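kit day again. 21 sets to sort before pickup, start of the thred

Farzad Zarei has the singlets, I've got shorts. pray for me

sizes on the Masum list are wrong btw, ask Elaheh Pakzad for the new one
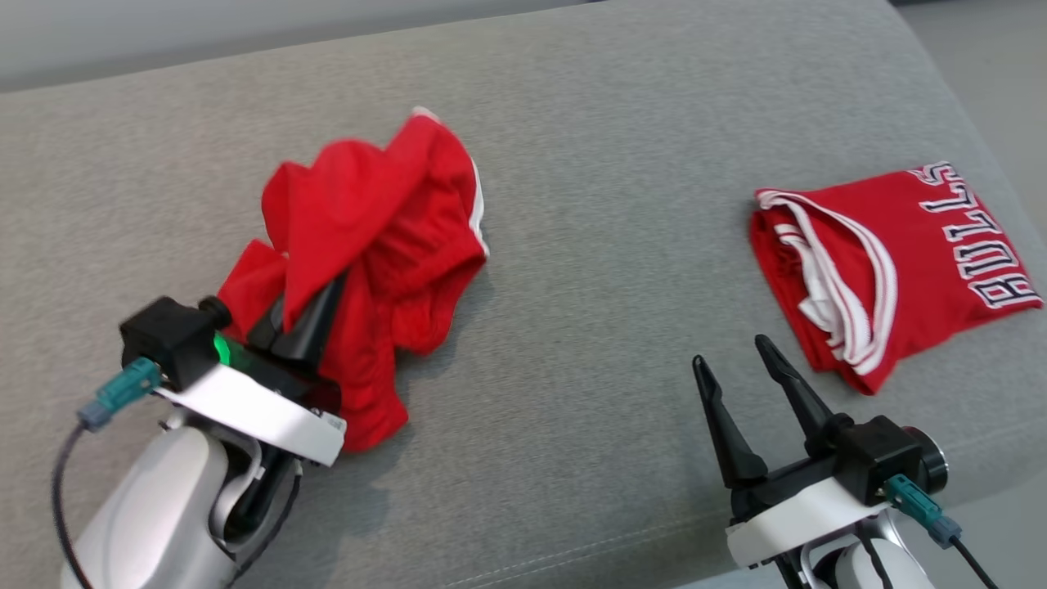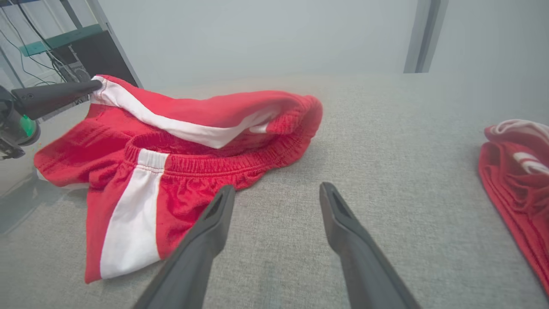
Folding shorts is the worst job in club basketball. Slippery stuff, elastic never sits flat. My way: legs together, side stripe facing up so you can see if it's gone crooked, waistband over last. White on red makes it dead easy to spot. Jerseys I don't mind, arms in, halves, done

no dryer for any of it pls. cold wash, hang in the shade. yes even you Lajos

pickup from mine after 4, bring a bag. missing a number? msg me not the group chat

still owed two pairs from April, you know who you are

right, back to teh pile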